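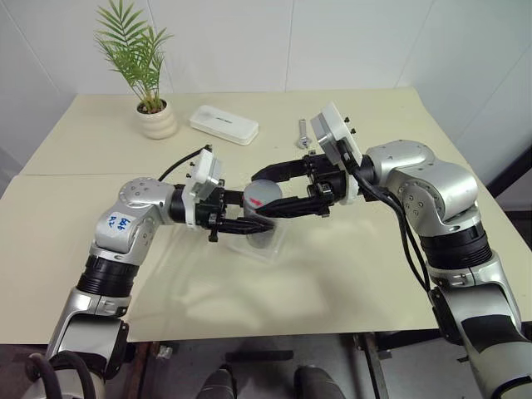 Drosside repair and refill room opens third morning a week

The repair and refill room at Drosside will open on Saturdays from this week, adding a third morning to its usual Tuesday and Thursday hours. The first Saturday session is on March 18, 2023, and doors open at 9 a.m.

The room lets residents bring in clean bottles and jars from home and fill them with dish soap, laundry liquid or hand soap. Payment is by weight. Small household items can also be left for repair at the same counter.

Hatsue Noguchi, who runs the sessions, said the two weekday mornings had become too crowded for people to be served before work.

"We had 214 visits in February, and most of them were in the first hour," she said. "People were leaving with their bottles still empty. A Saturday should spread that out."

The room has been given a fresh start over the winter. The old shelving along the back was taken down and the supply drums were moved to the hallway. Tables have been kept as clear as possible so that bottles can be opened, filled and closed again without knocking into anything.
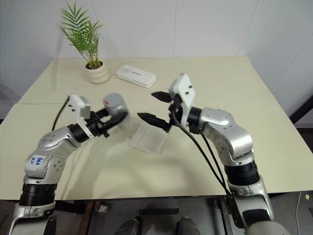
A clear plastic bottle with a gray cap at the cream-colored table, with a potted plant at the back.

Visitors are asked to rinse and dry their containers at home. Any shape will do, but the neck has to be wide enough for the funnel, and the cap should close tightly. Containers that held motor oil, paint or garden chemicals will be turned away.

The liquids are supplied by Gevex, which delivers in large drums and takes the empties back. Noguchi said the prices for dish soap and hand soap will stay the same until September. Laundry liquid goes up slightly next month.

For anyone who arrives without a container, there is a shelf of donated bottles in the hallway. There were 136 on it at the last check, many of them from the Tóth bakery, and they are free to take. Donations of lids without bottles are no longer needed.

Saturday sessions will run until noon. There is no need to book for refills, but repairs are limited to 7 items each morning and must be signed in by 10:30. The side entrance on Jakow Street has a ramp and will be open during all sessions. Parking is available behind the building.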